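Nornton Robot Club: Questions We Get a Lot

Who can join?
Anyone in grades 8 through 12, and you really don't need to know a thing about robots. Dues are $65 for the year, payable in September.

What are you all working on now?
Tidying up! The Endomau team is teaching two arms to share a dustpan and brush, and a ball of foil on a quilted mattress is a lot trickier than crumbs on a table, believe me.

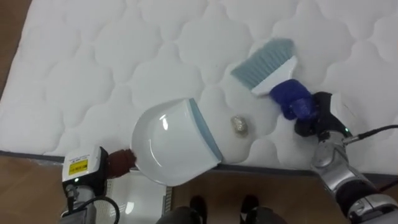
Can my child start midyear?
Sure, we'd love that. Just write to Takeshi Sasaki before the first visit so he can find them a spot on a team.

Do parents have to stay?
No, but you're always welcome, and we do put the coffee on.

Last updated 19/12/2018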